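Print this page | E-mail this page

Bath week: a few pictures from the showroom floor

Hello again! I promised I'd put something up from our stint among the bathtubs, and it's taken me until Sunday evening with a pot of tea to get round to it. For anyone new, I'm one of the people collecting examples for Norov, our household learning system. We do a chore by hand, holding a pair of grippers, and the recordings go off to be sorted and used for training. Then we do the chore again. And again. Bathrooms were this month's job, and I drew the bath.

The target for the bathroom set is 2,000 good examples, good being the word that hurts. Pouran Najafi checks every one before it goes in, and she is ruthless (in the nicest way). If you fumble the pick-up and grab again, she'll keep it, she likes those. If you stand there dithering over which hand to use while you think about lunch, out it goes. I lost 54 on my first day to dithering. I'd like to say they were all borderline, but I watched a few back with her and you could practically hear me wondering about sandwiches.

So, what do you do with a bath? More than you'd think! We wrote the task list with Pongsak Suksawat, who used to fit bathrooms and has strong opinions on how people treat them. There's moving things along the rim, setting them down again without knocking them in, reaching for the handles, wiping the inside. The wiping was my favourite and also the one that did my shoulders in. 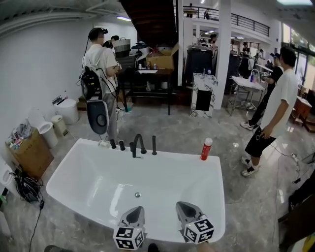

Pongsak's rule was that every go has to start from a slightly different place, so you take a step to the left, or lean in a bit further, or shift the bottle a hand's width before you begin. It feels daft when you're doing it. After a while you find you have a little dance going, step, lean, reach, and then you have to break that up as well or the whole afternoon comes out the same. Pouran caught me at it by looking at the starting positions plotted out as dots. Mine made a neat row, like buttons on a cardigan!

The grippers take some getting used to, I should say. You lose all the feeling in your fingertips, and for the first hour I squeezed everything as if it owed me money. It does come. By the third day I was tidying the rim without thinking much about it, and then I went home and tried to pick up my toothbrush in a sort of pinch.

Things that went wrong, for those who like that bit: we had a whole batch where the markers weren't tracking properly and the hand positions jumped all over the shop. Ostus, our matching software, flagged 303 recordings in one go and I nearly cried. Most of them could be saved by running the tracking again overnight with the newer settings, so hurrah for that. Shiny white surfaces are a pain in general. The light moves along the curve whenever you lean over, and the system needs to learn that a streak of light isn't something to be picked up. Lots of leaning, then.

I do like working with other people milling about, it's much better than our little room at Daneshvar, where the only thing behind the sink is a wall. Houses have people in them. If the system only ever learns from quiet, bare rooms it'll be no use to anyone with a family, and Pouran has been saying so since well before I joined.

Next up is kitchens, under the name Dirari, and there'll be 4 of us on it. I've been told there will be a lot of pan lids. I've asked for the cutlery drawer and been given the cupboard under the sink, so expect grumbling. If you've got a chore you think we've missed, send it over and I'll pass it to Pongsak, who'll tell you you're doing it wrong!

E-mail this page to a friend | Print-friendly version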